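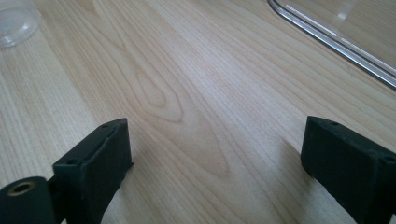

Station table, grippers open, clear tray at top right.

Ticket: Dromau session timer records open-gripper time as idle
Site: Brodwood packing hall
Raised by: Grasby shift coordination
Assigned to: Shabalala support desk
Priority: Normal, raised to High on review
Status: Resolved, with one item carried forward

Summary
Since the June update, Dromau closes a work session whenever the jaws of a hand-held gripper remain open for more than 12 seconds. The interval is entered on the operator's shift record as idle time. Staff at the table stations are affected. Staff on the conventional packing line are not, as their work is not timed by Dromau.

Background
Operators at the table stations were transferred from the packing line when the portioning work was selected for automation. They now perform the work with a gripper in each hand, and the sessions are used to prepare the automated cell. The transfer agreement states that the sessions are to be treated as skilled work and that individual speed will not be assessed. The shift record, however, is the same document that supervisors use for the packing line, and an idle entry on it requires a written explanation from the employee.

Steps to reproduce
Start a session in the usual way and confirm that both grippers are shown as connected.
Open the jaws and hold them over the table without picking anything up.
Wait until the timer limit passes.
The session closes, and an idle entry appears on the shift record under the operator's name.

Expected result
The session remains open until the operator ends it. Pauses for positioning are kept as part of the task.

Effect on staff
Operators report that clear plastic items require the longest approach. A transparent cup or tray on a pale wood surface is difficult to judge by eye, and the correct method, as taught in the induction, is to stop with the jaws open and line up before closing. Staff who follow the method are recorded as idle, and staff who hurry are not. Two operators have asked to return to the packing line, and both gave the shift record as their reason.

Log entry, 9:40
Support requested confirmation that the fault was not caused by a loose cable or a worn jaw pad. Coordination checked both grippers at the affected station. Cables were seated and the jaws moved freely. No change in behavior.

Log entry, 11:15
Support requested a repeat of the task with the divided supply tray and the clear tray in their normal positions. The task was run by the regular operator, working with both grippers.
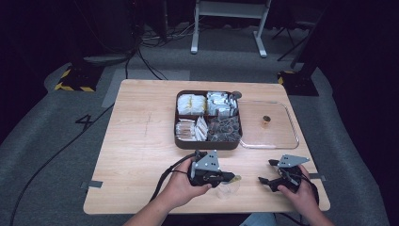
Zuzana Kratochvíl replied that the timer should be taken off the shift record altogether before anyone discussed how many seconds it ought to allow. She wrote that she had packed by hand for seven years and had never been asked to explain why she looked at a thing before picking it up. She had no objection to the grippers and preferred the table work to the line, but she considered that the people preparing the automated cell were being measured as if they were already part of it. She asked that her comments remain on the ticket.

Log entry, 13:05
Comments retained as requested. Support confirmed that the timer was introduced to shorten recordings and was never intended as a measure of attendance. The link to the shift record was switched on by default in the update — the release notes did not mention it.

Log entry, 14:30
Priority raised to High. Coordination reported over 20 idle entries awaiting explanation. Supervisors have been instructed not to request written explanations for any of them.

Resolution
The link between the session timer and the shift record has been disabled for all table stations at Brodwood. The timer limit has been removed, and sessions now close only on the operator's command. Existing idle entries have been withdrawn, and affected staff will receive a corrected copy of their record.

Carried forward
Coordination has asked that staff at the table stations be notified in writing before any further change to what Dromau records about them. Shabalala has accepted the request in principle. The wording of the notice is with Grasby for review, and this item stays open until it is agreed.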